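Office mug

The office mug is a drinking vessel kept at a place of work, nominally owned by one person and in practice by whoever reaches the cupboard first. It is usually ceramic, has one handle and outlasts most of its owners' contracts.

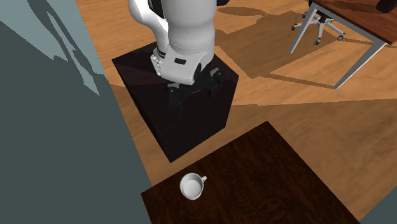 Ximena Sepúlveda

Plain white is the standard colour. Purchasing departments favour it for its neutrality, and tea drinkers soon correct this.

Ownership

Customs vary. At the Ekville offices of Troreo, a 13-page kitchen policy issued in November 2020 assigned each employee a numbered mug. Numbering stopped at 149, although the firm had ordered 500, and the remainder are still listed as an asset.
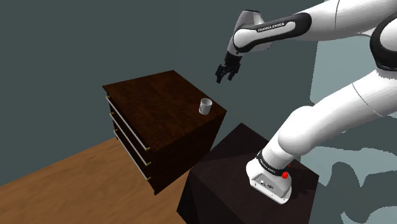
Washing up

Responsibility for washing is traditionally assigned by laminated sign. Delia Gaete's study of such signs recorded 131 of them, most containing the word "mother".
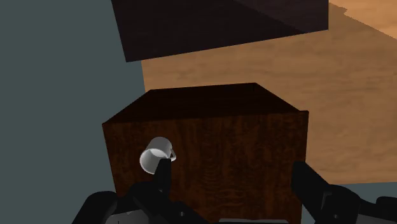
She found that politeness declined with each reprint, and that the final version was generally in capitals. Dishwashers have altered the dispute by adding the question of who empties them.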